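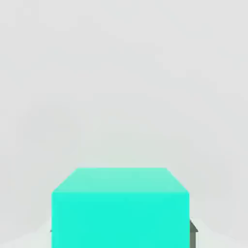
Opinion / Golf

Leave the short par four alone

Phyllis Ashworth
Saturday, December 30, 2023

I've been a member at Stirley for 35 years, which means I've paid for a lot of bunkers I didn't want. So when the notice went up beside the pro shop saying the 9th was going to be "brought up to a modern standard," I read it twice, went and got a coffee, and came back and read it again in case it had improved. It hadn't.

If you don't know our 9th, it's the little par four that runs back up toward the clubhouse. From the tees I play it's nothing on paper. A decent player can reach the front of the green with a driver if the ground is firm, and a lousy player can get there with two ordinary shots and a bit of luck off the bank. I've made three there and I've made eight there, once in the same week. My late husband hated it. He said it was a hole for gamblers and children, and then he'd pull out the driver every single time!

The plan, as far as I can follow it, is to build a new back tee over by the creek and stretch the thing to 401 yards. Not 400, mind you. Somebody has decided that extra yard matters, and I would love to have been in the room. I suppose it looks better on the scorecard to have a number that starts with a four and doesn't look made up.

I should say I've got nothing against long holes. Our 14th is a brute and I wouldn't touch it. You stand there with the wind coming off the paddock and you know you're making five if you're lucky, and there's a kind of peace in that. But a course needs some variety in its moods, and we already have plenty of holes where I hit driver, then a fairway wood, then a wedge, then say something under my breath. I don't need another.

What I like about a short par four is that it makes everybody think, including the people who'd prefer not to. Last March I played in the mixed pairs with a young fellow from Culalside who hits it farther than I can see. He'd been bored stiff all morning. Every hole was the same to him: bash it, find it, flick it on. Then we got to the 9th and he went quiet. He took the driver out, put it back, walked over to look at the flag, asked me what was behind the green (trouble, I said), and took the driver out again. He hit it into the hedge. I hit a seven wood and a nine iron and two putts and we halved the hole with a four that was entirely mine, thank you very much. He talked about it all through lunch.

Now move that tee back to the creek and what does he do? He hits driver, because of course he does, and then he hits a wedge, and he goes back to being bored. We will have spent a great deal of money to take a decision away from a good player. And the rest of us, who'll be told we can still play from the old markers, will find that the green has been rebuilt to suit a high shot coming in from farther out. It's on the drawings. The bank that feeds the ball in from the left is gone and there's a bunker in its place.

The argument I keep hearing is that we have to keep up. Keep up with whom? Heitmann lengthened half their course a few years back and I play there every autumn with my sister-in-law. It's a fine place and the sandwiches are excellent, but the rounds have got so slow that we've stopped booking an afternoon time because we lose the light. There's a lot more walking from green to tee than there used to be, all of it backwards. You finish a hole, you turn round, you trudge back past the people waiting to play it. I'm sure it's very testing. My knees find it testing.

Titero went the other way and I wish more clubs would go and have a look at it. They had a tired little course and no room to make it bigger, so they mowed it differently. That's most of what they did, as far as I can tell. They widened the fairways, cut the fringes down so you can putt from well off the green, and moved a few tees forward so that three of the par fours are properly tempting. I played it in the rain with a borrowed umbrella and had more fun than I'd had all season. There were kids out there. There was a man in gumboots! They let him, too.

I know how this sounds. Older member doesn't want anything to change, film at eleven. But I voted for the new irrigation, and I voted for letting people wear whatever socks they like, and I was in favour of getting rid of the awful conifers on the 3rd when half the club was ready to chain themselves to the trunks. I like change fine when it makes for a better afternoon.

And I do have some sympathy for the people behind this. The low markers do get through our 9th pretty cheaply on a calm day. If you keep score for a living, or wish you did, I can see how a hole that hands out birdies might feel like a soft spot in the armour. But birdies are nice. People remember them. I can tell you about every two I've ever made and I couldn't describe a single one of my solid fives on the 14th.

If something must be done, there are cheaper things to try. Let the grass short of the green run a bit faster so a topped drive can finish somewhere nasty. Put the flag on the back shelf more often, where it's a devil to get at from the front edge. Take the rake out of the left bunker and see how brave everyone feels then. You could do all of that in a week, and if we hated it, you could undo it in another.

The members' meeting is in the new year and I'll be there with my reading glasses and my copy of the drawings, which I've written all over in green pen. If you play at Stirley, come along, whichever side you're on. And if you've never taken on the 9th with a driver, go and do it while you can. Aim at the chimney. Ignore the hedge.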